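# Balloon table

*20 February 2025*

Hello and welcome to the balloon page! I've been meaning to give balloons their own corner of the site ever since the Adomaitis anniversary, when half the messages I got afterward were about the flowers (not mine, sadly) and the other half were about the balloons (mine, all mine). So this is where the balloon pictures are going to live, with my notes wrapped around them. I'm starting very small and I ramble, so if you only want to look and not read, scroll on down, I won't be offended.

If you're new: I'm Anisa Tjoa, I decorate for birthdays, showers, retirements and the odd shop opening, mostly close to home in Gringate, and I've been doing it long enough that I have opinions about ribbon. I don't do arches bigger than a doorway anymore. I did one in July for a garden party, in full sun, and by the time the cake came out it sounded like the Fourth all over again. Never again, or at least never again on that side of the house.

## The color everybody's asking for

Lavender! Pale lavender, the kind that's nearly gray in the morning and goes pink by candlelight. I ordered it on a whim from Stiliser last year when they were out of the sage green I really wanted, and I've reordered it more than anything else since. It behaves itself next to white, it's lovely with silver, and it makes gold look a bit much (which can be a good thing if your client loves gold and you don't).

See-through balloons are a different animal from the solid ones, by the way. With a solid color you get what it says on the bag. With a translucent one, the color you see depends on how much air is in there and what's sitting behind it. The same balloon can look like deep grape when it's flat in the bag and like hardly anything once it's full. I always blow one up and hold it against the actual wall before I promise anybody anything. I've had to drive back to the studio for a darker shade on the morning of a baby shower and I would rather not do that twice.

Dark backgrounds are your friend here. Black cloth, a navy wall, a deep green hedge, anything like that. Pale see-through balloons against a white wall just vanish, and then you get a phone call asking when the balloons are coming.

## Necks, tails and other fiddly bits

The body of a balloon is easy. Air goes in, balloon gets big, everyone's happy. All the trouble is down at the neck. That's where it leaks, that's where it twists, and that's where you're hanging on with one hand while the other one hunts for the clip you put down two seconds ago.

My way, for whatever it's worth: I take hold just under the round part, fingers and thumb all the way around, and I stay there until I'm completely finished. No letting go to check your phone. Then I squeeze a little bit of air back out so the neck gets softer, and only then do I tie or clip. If you tie it at full stretch you'll get a mean little knot right up against the body, and nowhere to put your ribbon.

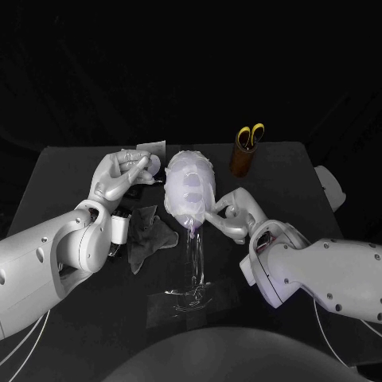
*Pale lavender on the dark table, held at the neck, with the long clear strip running down over the tape.*

I do love how a shiny surface picks up every bit of light, crinkles and all. People sometimes ask me if they should be smoothing the wrinkles out of a balloon, and my answer is please don't, you'll be there until midnight and you'll end up cross with it. A few crinkles give it some sparkle. If you want perfectly smooth, go for plain rubber ones and keep them on the small side.

I'm fond of a lumpy one, too. I know the catalog pictures all show perfect globes, but put a whole bunch of perfect globes together and it starts to look like a store display. A bit of wobble in the shape reads as a party.

## A word about tape

I go through a silly amount of clear tape. Stuck to tables, stuck to chair backs, stuck to my own elbow on the drive home. For balloons it's mostly for keeping light, slippery things where I left them, and there's one trick I'd pass on, which is to lay your tape down on the table first and press it flat before you bring the balloon anywhere near it. Tape that's waving around in the air will find the balloon. It always does. And once it's stuck to a thin balloon you're not getting it off in one piece.

Wrinkled tape shows up like crazy on a dark surface, so if guests are going to see the table, cover it with the cloth or a bit of greenery afterward. If it's your own worktable, who cares. Mine looks like a snail convention by Friday.

For anything outdoors, forget tape and use weights. Little sandbags in a scrap of fabric are fine. I've used river stones in organza and they looked gorgeous until a toddler at the party decided they were candy, so now I sew the bags shut.

## What I keep on the table

I like a dark, bare table for this kind of work. White clips and clear plastic disappear on a pale one, and I've wasted whole afternoons patting around for things. Mine's an old dining table from the Somach building sale, painted dark gray, with a top I sand down every winter for splinters. One splinter is all it takes.

Other than that, my setup is pretty plain:

- clips in a shallow dish (the little disc kind if I can get them, they're gentler on the neck than a knot)
- ribbon, already cut, hung over the back of a chair so it can't tangle
- tape on a heavy dispenser, the sort that doesn't chase you across the table
- a hand pump, and a spare hand pump for when the first one wheezes
- a card with the order written on it, big letters, colors and sizes
- tea, far away from all of it

The order card has saved me more times than I can say. You get into a rhythm with the pump, somebody comes in to chat, and suddenly you've done every single one in white and the client asked for a mix. Write it down. Prop it up where you'll look at it.

## Things I've been asked this month

**Do you use helium?** Sometimes, for ceiling bunches. For table pieces and garlands it's plain air every time. Air-filled ones last longer and they stay put, and I can make them the day before and get some sleep.

**How early can you make them?** Air-filled see-through ones, I'm comfortable with the afternoon before. I'd keep them somewhere cool and away from the window. Not in the garage if the cat sleeps in the garage (ask me how I know).

**How do you get them in the car?** Big clear garbage bags, a few balloons to a bag, loosely gathered at the top. Seats down, blanket over anything with a buckle. Drive like you've got a wedding cake back there. I did the Adomaitis job in two trips and the second trip was just me, one bag and a lot of very slow corners.

**How many do I need for a room?** It depends so much on the ceiling! Send me a photo of the room and I'll tell you what I'd do. For the back room at the Gringate, which plenty of you book, I'd put everything at one end and leave the rest alone. It's long and narrow and if you scatter things along both sides it feels like a hallway.

**Can I reuse them?** The clips and ribbon, yes, absolutely. The balloons, not really. Some of the thicker plastic ones can be let down and put away flat if you're patient with the neck, but I've never had them come back up looking as good.

**What did the biggest order come to?** 700 balloons, for a shop opening, and I couldn't feel my thumbs until the following Tuesday. I've since bought an electric pump for anything on that scale. I still do the necks by hand, though. I just like to know they're closed.

## If you're having a go at home

Please do! It's a cheap way to make a room look like you've tried. Buy more than you need, pick two colors and maybe a clear, and blow them up to different sizes on purpose. Put on music. Get a friend who doesn't mind the squeaking. And practice your neck grip on a few before the day, because the first handful are going to get away from you and go zooming off behind the couch, and that's much funnier on a Thursday night than it is ten minutes before the guests arrive.

If you've got small kids around, do pick up the popped bits straight away and keep the uninflated ones up high. Same goes for clips. I do a sweep with a damp cloth at the end of the night, under the table and all, and I ask whoever's hosting to have another look in daylight.

I'd love to see what you make, so send me your pictures, especially if you've done anything with the lavender. I'm working on a garland with dried eucalyptus for the next page and it's being a complete pain, the leaves are scratchier than I thought and I'm down to my last bag from Stiliser. Wish me luck, and if anybody has a good softer leaf to suggest, my inbox is open.

Anisa x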